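Visita à Surketow, em Norkau: portas abertas na oficina de desmontagem

A Surketow abriu as portas em novembro e fui com um grupo de 14 pessoas, quase todas ligadas à reciclagem de equipamento informático. A visita começou às 11 horas, na sala onde se prepara o projeto Skalport, dedicado à manutenção de computadores de secretária com braços robóticos.

O computador fica deitado na mesa de alumínio, sem o painel lateral. O técnico explicou que a parte mais demorada foi ensinar o braço a trabalhar dentro de uma caixa estreita, com cabos por todos os lados.
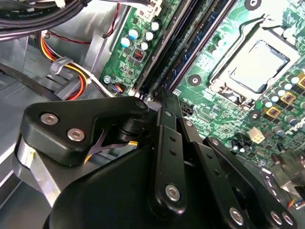

O projeto vai no sétimo mês e já soma 900 ensaios registados. Perguntei pelos processadores e responderam que, por agora, o trabalho se concentra nas memórias.

A garra é da Ametepe, tal como o software de controlo. As peças de apoio, com ranhuras e pinos, são impressas em 3D na própria oficina. 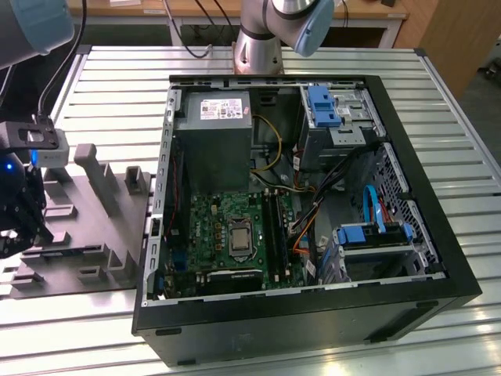
A torre aberta na mesa de trabalho, com a garra à esquerda.

Seguiu-se a demonstração com um módulo de memória azul. O operador pediu que ficássemos atrás da linha marcada no chão e deixou o braço trabalhar devagar.
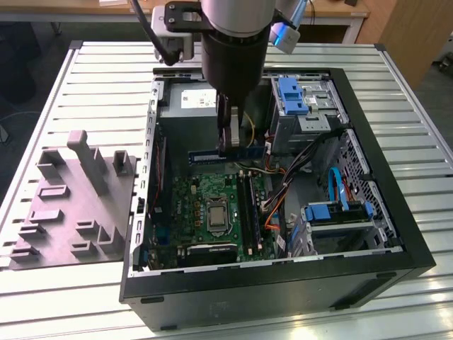
Houve depois tempo para perguntas, sobretudo sobre custos e sobre caixas de outros formatos. A próxima visita será anunciada na página da Surketow e a inscrição é gratuita.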